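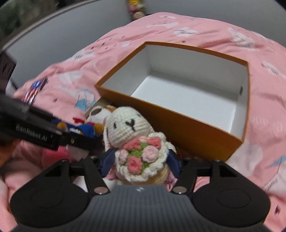 居家小窍门 · 雪季收纳与保养

雪板收起来之前，先在家里把这几件事做完

每年最后一趟雪上完，人是最懒的。板包往门后一靠，雪鞋往阳台一扔，心里想着“周末再说吧”，然后一转眼就到了穿短袖的日子，等十二月再打开板包，一股子潮味扑面而来，板刃上一层黄锈，固定器的棘齿条硬得掰不动。我自己就这么糟蹋过一块板，那还是刚学会换刃的时候咬牙买的，心疼了好久。后来被朋友说得多了，慢慢攒下一套在家就能做的法子，不用多专业的工具，一个下午，泡上一壶茶，慢慢弄就是了。下面我想到哪儿写到哪儿，您挑用得着的看。

先说擦板

板子从车上拿下来，第一件事是把固定器卸了。很多人嫌麻烦不卸，可是固定器底盘下面那一圈，恰恰最容易存水存沙。螺丝拧下来，垫片别丢，找个小瓶盖子盛着。我一般把左右脚的零件分开放，再用手机拍一下底盘的角度，不然到了下一季，自己站的是正多少度负多少度，早忘到脑后去了（别笑，真的会忘）。

板面用温水和软布擦就够，缆车托盘上蹭来的黑油，用一点点洗洁精。不要拿水管子对着冲，尤其是板边有磕碰开口的地方，水进了板芯很难出来。擦完了用干毛巾再走一遍，靠墙立着，底下垫块旧浴巾，在屋里晾一夜。别放在暖气旁边，也别晒大太阳，板子跟人一样，猛地一烤是要出毛病的。

板刃上的锈

浅浅的浮锈，用除锈橡皮顺着刃的方向来回擦几下就能下去。没有除锈橡皮，500目的水砂纸裁成小条，裹在一块平整的小木块上也行，下手轻些，只擦金属，不要碰到板底。擦完摸刃的时候一定要小心，手指横着轻轻带过去，不要顺着刃滑，我的大拇指就挨过一回。要是摸到有毛刺，那就得用金刚石锉了，没用过的朋友建议还是送到店里去，磨刃这个事情，磨下去的可就回不来了。

常跟我一起滑的徐万拉（Seung-woo Seo，大家都叫他老徐，汉字是他自己起着玩的）有个习惯，他在车里常备一条旧毛巾，每天收板的时候先把两条刃擦干再进板包。就这么一个动作，他那块板用了好几季，刃还是亮的。我学了他这一招以后，季末除锈的活儿一下子就少了大半。

打一层过夏的厚蜡

夏天存放的蜡和平时滑的蜡不太一样，要厚，而且不刮。先用铜刷顺着板头到板尾刷上几遍，把板底的脏东西带出来，再用无纺布擦净。蜡可以用便宜的通用蜡，我用的是Narkix的块装蜡，您手头有什么就用什么，不必专门去买。

熨斗的温度我设在132度，这是我那块蜡包装上写的，您的蜡请照您自己的包装来。熨斗要一直走，千万不要停在一个地方想心事！板底局部过热会起泡，补都不好补。滴蜡的时候顺便沿着板刃多滴一圈，让蜡把刃也盖住，等于给它盖了床小被子，隔着空气，一整个夏天都不容易生锈。

家里没有打蜡台的，两把一样高的椅子就能顶上，椅面上各垫一摞旧杂志，板子架在中间。地上铺旧床单，蜡屑掉下来一兜就走。窗户要开着，家里有小孩和猫狗的，先请到别的房间去。衣服熨斗不要拿来打蜡，蜡进了蒸汽孔，下次熨白衬衫的时候您就知道厉害了。 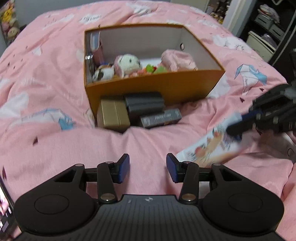
手套、护目镜、脸罩、备用袜子这些零碎，才是雪季收纳里最磨人的。板子再大也就一块，这些小东西却能散得满屋子都是，到出发前一晚满世界找另一只手套。我的办法是摊在床上一次理完，所有口袋都掏空，吸汗的洗，怕刮的包，然后统统归到一个大敞口盒子里。这种盒子不必讲究，橙棕色的、四四方方的，小朋友拿来装毛绒玩具的那种就很合适，口子大，东西一眼看得见，伸手就能拿。有的盒子侧壁上还带个椭圆形的小孔，那就更好了，多少能透点气。护目镜记得放在最上面，镜片朝上，外头套好绒布袋。

手套要单独多说几句。滑了一整季的手套，里面的汗是很可观的。内胆能拆的拆下来手洗，不能拆的，用湿布蘸一点中性皂液擦里面，再用清水布擦两遍。晾的时候手指朝上，插在空饮料瓶上，瓶子里外都通风，干得很匀。皮手套完全干透以后抹一点皮革膏，薄薄一层，掌心和虎口多照顾一下。切记不要放进烘干机，我有一双手套就是这么变成儿童款的。

护目镜的内侧有防雾涂层，不要用纸巾擦，也不要用手指抹。沾了水就甩一甩，自然风干，实在有印子再用原配的绒布轻轻点。海绵边如果有味道，用凉水湿布按压，别揉，海绵胶很容易开。

雪服的清洗

雪服很多人一季不洗，觉得洗了就不防水了。其实脏东西堵在面料上，防水透气反倒更差。拉链全部拉好，魔术贴粘上，口袋里的缆车票、润唇膏、巧克力纸全掏出来（润唇膏尤其要紧），翻到正面，用防水面料专用的洗涤剂，水温低一些，柔和档，多漂一遍。柔顺剂不要放。洗完如果洗标允许低温烘，就低温烘一会儿，对恢复防泼水有帮助；袖口和肩膀还是挂不住水珠的话，再喷一遍防水喷雾。

存的时候挂着最好，柜子里没地方就松松地叠，别抽真空。保暖棉压上半年，再蓬起来就没有原来那么厚实了。Chepkoech Owino 跟我住同一栋楼，她家柜子比我家还小，她是把雪服卷起来塞进一个旧枕套里，放在衣柜顶上，枕套透气又防灰，我觉得这个主意很聪明，现在也照着做。

雪鞋

内靴一定要抽出来。鞋垫也抽出来。外壳里面用布擦干，把缝里的小石子抖出来，内靴里塞旧报纸，第一天换一次报纸，第二天再换一次，后面就让它敞着口晾。我家的一双前后晾了4天才算真正干透，南方潮的地方恐怕还要久一点。有味道的话，小布袋里装些小苏打，扎好口放进去过两夜。

装回去的时候，鞋带或者BOA钢丝稍微收紧，让鞋子保持穿在脚上的形状，但不要勒得太狠。钢丝起毛了的趁现在就换，别等到山上断，山上断了是要哭的。鞋子立着放，不要压在行李箱底下。

最后是放在哪里

阴凉、干燥、温度别忽高忽低，大致就是这样。阳台和车库都不太理想，床底下倒是很好，只是别直接贴着地砖，垫两条毛巾卷。板子打好蜡以后，用旧床单松松一裹就成，板包拉链留一截不拉。两块板叠放的话，中间夹一层布，固定器的螺丝和底盘装在小袋里，贴个条子，跟零碎盒放在一处，不要绑在板上。

干燥剂可以用超市里衣柜用的那种，每隔一阵子看一眼，吸饱了就换。我往盒子里放了7小包，角角落落都塞到，手套里也各塞一包。

还有个小习惯，收的时候拿张纸，把下季要买要修的写下来，比如“左脚脚趾绑带裂了”“蜡快没了”“袜子破一双”，就压在盒子最上头。夏天碰上店里清仓，翻出来照着单子买，又便宜又不会买重。我今年的单子上写着：换棘齿条，补一小块板底，还有，还老徐的那把螺丝刀。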